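Toast, attempt 43

The robotics club at Semach is in its second term of the breakfast project, and I said I would write something up before September, when half the group leaves and the notes get lost.

The task is simple to say. The arm has to put a slice in the toaster, press the lever, and later take the slice out and lay it on a plate. We use a wooden slice. Real bread tears, leaves crumbs in the slots and changes shape by the afternoon, and we were getting through a loaf a session. The wood keeps its size, so if a run fails we know it was our code or our calibration. The toaster is never plugged in for these runs.

We share the kitchen at Sorkton with another course, so the counter is laid out like a normal kitchen and we leave it that way. The vision code has to find the toaster among everything else. Last term we cleared the worktop for every run and got good numbers that meant very little.

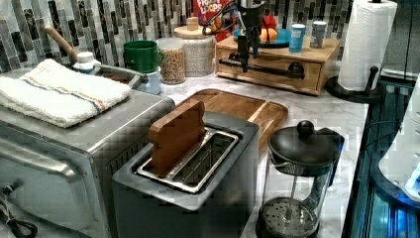 Konrad Pfister

Getting the slice into the slot is the hard part. The gap is not much wider than the wood, and if the slice comes in tilted it catches on the metal rim and the fingers push it over. Fuchs, our second-year team, added a small wiggle on the way down. Before that we had 11 clean insertions in a whole afternoon. It now goes in more often than it misses, though it sometimes stops halfway and waits for someone to reset it.

The shiny surfaces are the next problem. The toaster's silver top throws back light, and the depth readings around the slot come out full of holes. Clirnen, the other team, are trying to fill those in by averaging several readings from slightly different heights. It works but it is slow.

We have 219 recorded runs so far and we want 2,000 before we retrain. At two sessions a week that won't happen by the end of term, so I have asked for the kitchen in the evenings as well. If you are in the club and can do six till eight, put your name on the sheet by the door.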